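Fedholm opens hand-data workshop to visitors for second year

Plarnberg, November — Fedholm, which develops control software for multi-fingered robotic hands, held its second open day at its Plarnberg premises this month. The company registered 157 visitors between 10 am and 4 pm, among them process engineers, commercial kitchen operators, teachers from two technical colleges and residents of the neighbouring streets.

The programme consisted of a short technical briefing, repeated each hour, followed by live sessions in which Fedholm operators recorded hand movements on ordinary household and catering items. Visitors could watch any session from start to finish and put questions to the operators between recordings.

The open day also marked the first public presentation of Ravn, the company's motion library for grasping and handling tasks. Ravn currently contains 1313 annotated recordings, of which 707 concern kitchenware: pots, lids, ladles, trays and bowls. The remainder cover textiles, packaging and hand tools. Each recording pairs the position of the hand and fingers with close-range video and a written note from the operator on how the item was held.

"Kitchenware was chosen first because it is difficult," said Lærke Lauritsen, head of development at Fedholm. "A polished pot gives a vision system very little to work with. The surface shows the room and not itself, and the reflections move whenever the pot or the camera moves. A person handles the same pot largely by touch. We want the library to contain both sides of that problem."

In the morning briefing, Ms Lauritsen set out the two methods used to build the library. In the first, an operator works with a hand-held gripper tool carrying a camera, so that the object is recorded at very short distance. In the second, the operator wears a sensor glove with articulated finger segments. Printed square markers on the back of the glove give the tracking software a reference for the position and orientation of the hand. The two sets of recordings are stored separately and matched by task at a later stage.

Kanyarat Yensuk, who leads the annotation group, demonstrated how a finished recording is checked. Every clip is reviewed by a second person before it enters the library, and a clip is rejected if the grasp cannot be established with confidence from the available signals. Ms Yensuk told visitors that reflective objects account for a larger share of rejected clips than any other class, and that the rejected material is retained for testing.

A number of visitors asked about calibration. The glove is calibrated for each wearer before every session, using a fixed series of 13 hand poses. Finger length, the width of the palm and the fit of the glove all affect the readings, and a calibration made for one person is not used for another. Operators also repeat the series after any break in which the glove has been removed.

The afternoon included a presentation by Snædís Skov of Grerkus, a supplier of equipment to canteens and central kitchens. Grerkus has advised Fedholm on the choice of items and on the way they are handled in daily work. Ms Skov said that published handling data tends to concentrate on small, light objects with matt surfaces, whereas her customers mostly need to move large and heavy ones.

"A stockpot is lifted, turned, inverted, drained and stacked," she said. "Those are five separate tasks, and staff do them without thinking about it. If a machine is to assist in a wash-up area, it has to deal with the base and the side wall as well as the handles."

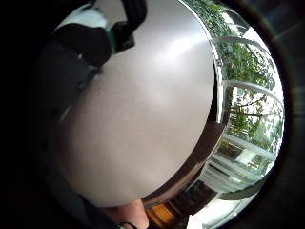
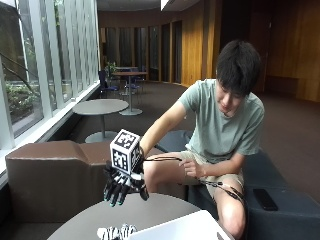

Fedholm intends to extend the kitchenware section of Ravn during the coming year, with priority given to two-handed tasks and to items that are nested or stacked. The company also plans to add recordings made under a wider range of lighting conditions, including strong daylight from one side and low artificial light. Sofia Makris, who is responsible for partnerships, confirmed that a first portion of the library will be made available to technical colleges free of charge for teaching purposes. Commercial licences will be handled individually.

Colleges that wish to receive the teaching portion should apply in writing and name a member of staff who will be responsible for its use. Applications may include a request for particular classes of object — these will be met where the recordings have already been checked.

Visitor comments were collected on paper at the exit. The most frequent request was for longer sessions with fewer people at each, and the next open day will be timetabled accordingly. Registration will again be free, with places allotted in order of application.

Press enquiries and requests for interviews should be addressed to Tanko Mohammed, communications, Fedholm, Plarnberg. Technical documentation for Ravn is available from the same office on request.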